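Looking After the Yellow-Finger Grippers
Gallery, January 2020

We've been building up this page bit by bit, and it's finally in decent enough order to share! It's all about the hand-held grippers we use on the Punora laundry project: how they're set up, how they're kept clean, and what goes wrong with them (plenty, mostly small stuff). Each one is a simple thing really, a black body with a handle, a plate for the sensors and a pair of yellow fingers, and the person holding it opens and closes it by hand while it records. Mared Rowlands wrote the original care notes, and Lenka Beneš has since rewritten nearly all of the part on fingers.

First job of any session is the fingers. Squeeze the handle slowly all the way, let it out slowly all the way, and watch that both fingers travel together. If one lags, back off the finger screws a quarter turn, close the gripper on a strip of card and snug them down again. We did 2946 open-and-close cycles on one pair in December before the play got bad enough to bother us, and I was so pleased with that number that I wrote it on the lid of the spares box.

Next, the plate. Wipe the two round windows with a dry lens cloth, then check that the code sticker is flat at the corners. A lifted corner catches on knitwear like you wouldn't believe.
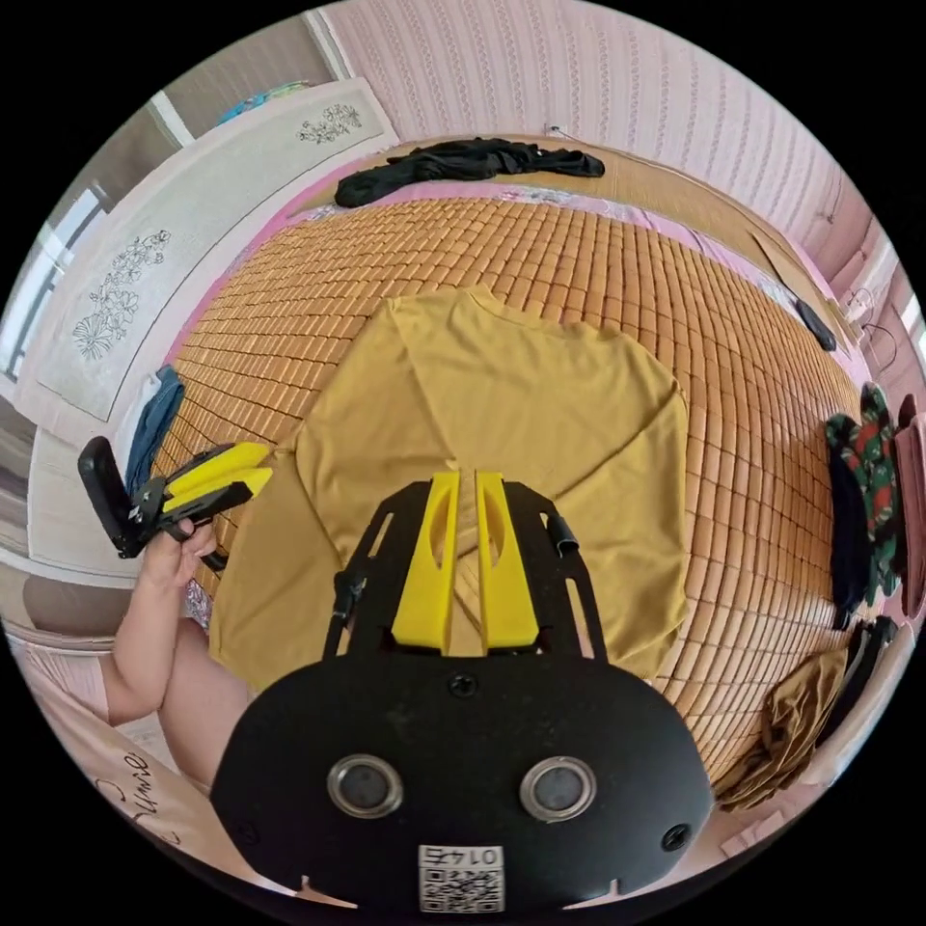 Gripper 0145 over a mustard T-shirt, fingers close together, with a second gripper held sideways on the left.

T-shirts are my favorite test for a fresh setup. Thin cotton shows up everything! If the fingertips don't meet squarely, the hem slides out of one side while the other side holds, and you know straight away which finger to go back to. Lenka likes to try a collar as well, as the double layer needs a firmer squeeze.

Cloth fluff gets into the slots on the struts sooner or later. A soft paintbrush does it. Please don't use the air can near the sensor windows (Mared is very firm on this one, and the Pumphrey unit is why).

Replacement fingers come from the Posico printer, bag of 400 screws is in the second drawer, and worn fingers go in the tin marked Ilgate so we can compare the wear later. Write the gripper number on the bag before you put a pair away.

More pictures to come once we've redone the handle springs.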